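# Two Mondays with the cooper's tools

I've been meaning to write up my visits to the old cooperage at Karnerville ever since February, and now that the garden is asleep and the dog is walked I have run out of excuses, so put the kettle on! 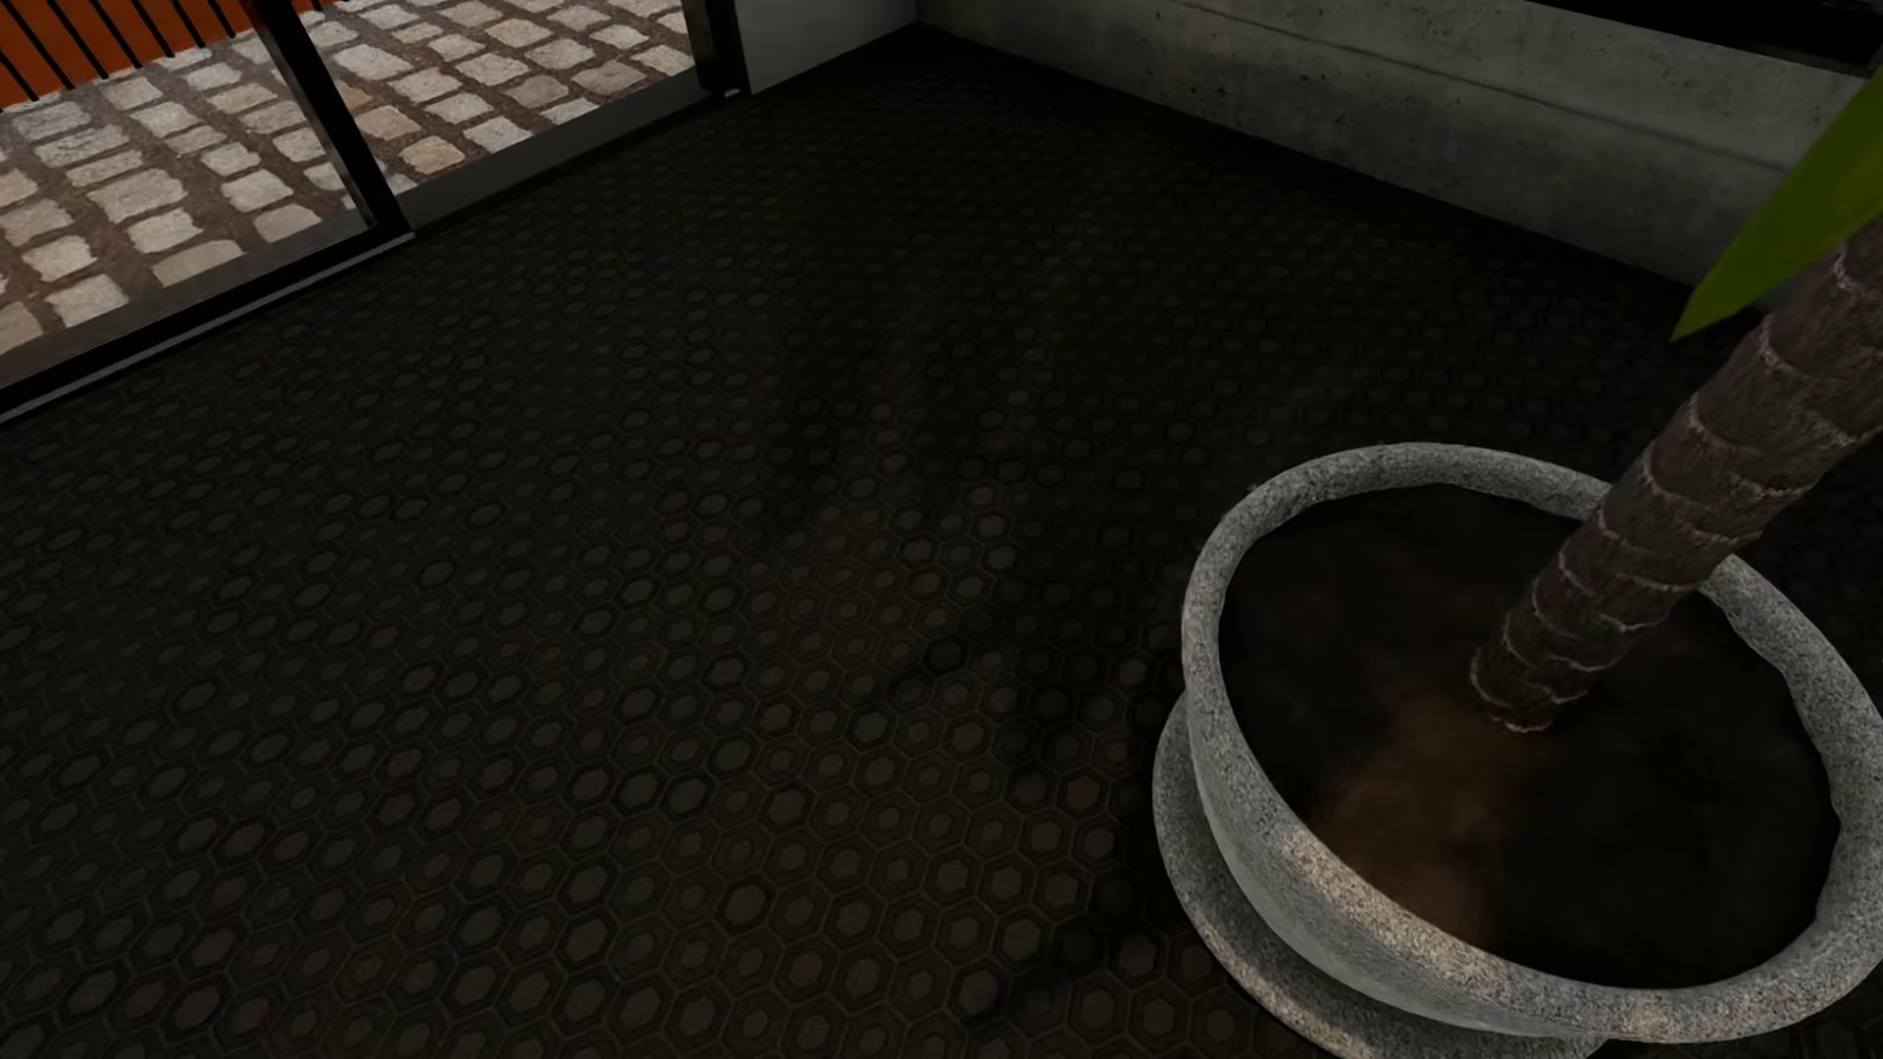 A cooper, for anyone who didn't grow up with a grandfather who talked of little else, is the person who makes barrels, and the cooperage belonging to the Dondunano museum is the best place I know to see how it was done. The shop is small and smells of oak and old smoke (I could have stayed all day just for that). What stays with me most is how much of the work was fitting one shape snugly against its neighbors, the way the six-sided cells sit together across a dark honeycomb floor, with only a thin lighter line around each one. A barrel has to do the same thing with its staves, only in the round, and with no glue and no nails.

Every stave is wider in the middle than at the ends, and the long edges are planed at a slant so they close up tight when the hoops go on. The plane they used for this is a great long thing called a jointer, and it sits upside down on legs while the cooper pushes the wood over it. I had always pictured it the other way around — the tool moving and the wood lying still — and I felt a bit silly when I saw it.

Then comes the fire. The half-made barrel is set over a little iron basket of burning shavings until the wood softens enough to bend, and the loose ends are drawn together with a rope and a windlass. My grandfather used to say you could hear when it was ready, and I never thought to ask him what he was listening for.

The account book from the Ogundipe brewery is out on the desk by the door. One year they ordered 527 barrels, and another 32 came back for mending. I went home and looked at my own leaky rain barrel with a good deal more respect, and I'm hoping to get a new hoop on it before spring.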